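Slide 4 — Back covers and what they are for

- Start with the shelf list. The Trirkengate reading room holds 212 children's paperbacks, most of them classics in school editions.
- Martti Karppinen sorted them by spine. Spines gave title and publisher, and very little on reading level.
- Back covers carry more: endorsements, barcode, sometimes a QR code. Read these before assigning a shelf.

Slide 5 — Endorsements as a sorting aid

- Teacher quotes are common on school editions. Typical claim: the edition makes the original text easier for children.
- Record who is quoted and the post held. Do not record the praise.
- Type size usually drops from the first quote to the last. Read under the desk lamp if needed.
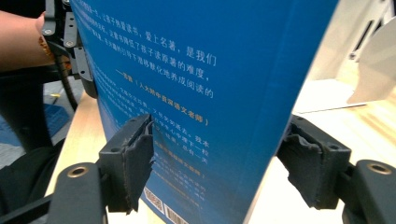 - Catalog entry gets two fields from this side: audience and attribution. Keep the attribution in the original language — Ashwin Gounder adds the English gloss later.
- Scan the barcode last, after the text fields are filled.
- Creased covers go to the mending tray, then back to the same shelf.

Pause for questions. Slide 6 covers shelf labels, 90 seconds at most.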